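# Put the small stuff in a shoebox and leave it alone

Quick one because I've got 20 minutes before pickup.

I'm sick of drawer dividers. There, said it. Every second person I know has bought a set of those honeycomb insert things, or the little fabric cells, and spends February folding socks into envelopes. Mum had 12 of them in one drawer at one stage. Twelve! For undies! She's back to chucking it all in and shutting the drawer with her hip.

My position — small soft things need one open box. No lid, no cells, no labels. A cardboard box, any box. Put it on the bed, fill it, put it on the shelf. Done.

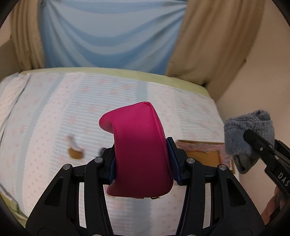 Socks are where the whole divider idea falls over. A thin ankle sock, fine, fold it in thirds, stand it up, very pretty. But winter socks are not thin. Anything grey and fuzzy like plush is going to fold over once, puff back up and shed fluff on whatever's beside it, and no cell is wide enough. Same with the odd shapes. Bright magenta foam with a thick curl at the top, where does that go in a honeycomb? It doesn't. It goes in a box.

Janelle Gatchalian and I argued this out over text for most of a week. She says an open box is just a pile with walls. And yeah, it is. That's the bit I like. A pile with walls stays the size of the walls. When it's full you stop, or you take something out, and you haven't had to measure a drawer or order anything from Clekex and wait 13 days for it to turn up in the wrong colour.

She also says you can't find anything. Rubbish. You can see nearly all of it from above, and the bit you can't see you get to by shoving your hand in. Takes seven seconds. I've stood in front of her divided drawer longer than that working out which cell was tights.

Where I'll give ground: anything with a hook or a clasp. Those snag, and they should have a bag of there own. And if two people share a box it goes feral pretty quick, so one each.

Do it on the bed, by the way, not the floor. Better for the back, and you have to finish before you can sleep. Daylight helps too, navy and black are the same colour after five o'clock as far as I'm concered. 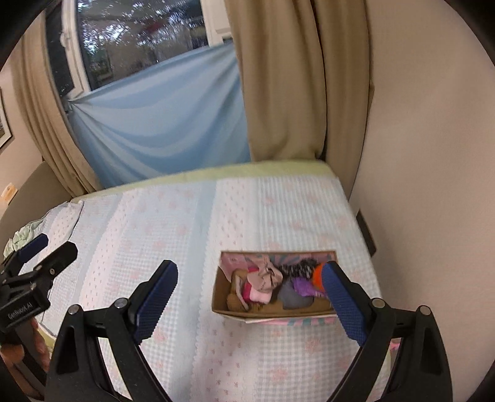
*Box on the bed, nothing folded into thirds.*

Dexter reckons I'll cave and buy dividers by winter. I won't. I have three boxes going now and the only thing I'd change is getting a slightly deeper one for scarves — the shallow one lets them slither over the side whenever I pull it off the shelf.

Right, pickup.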